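Prirkthorpe parish records to go online after long wait

The baptism, marriage and burial registers of Prirkthorpe, which begin in 1708 and run on through some very muddled handwriting, will be free for anyone to search from January, the village history society has announced.

It has been a long road for the group, who first talked about the idea over tea and a rather good seed cake at one of their winter meetings, and who have since spent a great many evenings puzzling over blots, crossings-out and a vicar who seems to have spelt the same family's name differently every time he met them. More than 3000 entries have been typed up so far, with the later burials still to come.

"You start out looking for your own lot and you end up terribly fond of everybody else's," said Teresa Kwiatkowski, who has led the work and who moved to the village with no family connection to it at all. "There's a miller who buried two wives and married a third, and I do so want to know how he got on."

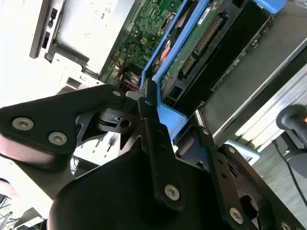 The website will let people search by surname, by year and by the name of the farm or cottage where one was written down, and there will be a page of common spellings for anyone who can't find a great-grandparent at the first go. Part of the cost was met by a grant from the Tremomer Fund, with the rest raised at the summer plant sale and by a sponsored walk along the old drovers' road, which went ahead in the pouring rain.

Remigiusz Sowa, who teaches at the primary school, is already planning to use the entries with his oldest class, and hopes the children will be able to match some of the names to the stones in the churchyard once the grass has been cut back.

An open evening will be held in the village hall at 7pm on the night the site goes live, with help on hand for those who would like a first search done for them. Entry is free, and the society would be very glad to see any old family Bibles, letters or photographs that people care to bring along.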